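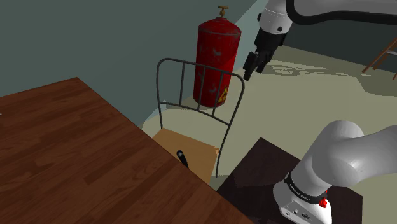

Plank tabletop, also plank top or boarded top – a table surface made from long boards laid side by side, as opposed to one cut from a single slab or sheet. Common in kitchens, workshops, inns. The boards normally run the length of the table and the grain goes with them. Colour varies a lot with species and finish; reddish-brown tops with lighter and darker streaks, as on the large table shown, are a familiar look. Pale scrubbed tops are the other one.

Construction

Boards are planed, matched for thickness and joined edge to edge. Glue alone will do for narrow tops. Older tables used loose tongues or pegs. Underneath go the battens, fixed through slotted holes so the boards can swell and shrink across their width. Fix them tight and the top splits, usually in the first heated winter.

Breadboard ends – a crosspiece at each end, grooved over the boards – keep the top flat. Only the middle is glued. The ends will stand proud of the sides for part of the year, this is normal and not a fault.

Regional types

The Malier table has 5 wide boards and no crosspieces, with the gaps left open. Crumbs fall through. Farmhouse use mostly, later copied for cafes. The Vainio pattern is narrower, 2 battens, boards tapered slightly and laid head to tail so that the whole width of the tree gets used. Zarnmont tops are thicker and were sold seperately from the legs, often carried home and put on trestles. Few early ones survive with their orginal underframes.

Finish and care

Oil, wax or varnish. Oil is easiest to patch. Wax marks under hot dishes. Varnish lasts longest but once it chips the whole top wants stripping. Scrubbed tops get no finish at all, just soap and a stiff brush, always along the grain.

Cupping is the usual complaint. Turn the top over for a few weeks if it comes off easily; if not, damp cloths on the hollow side. Gaps that open in November and close by summer should be left alone – filler gets squeezed out.

See also

Trestle table
Breadboard end
Simetov joint
Refectory table

Page last edited 7 Jan 2020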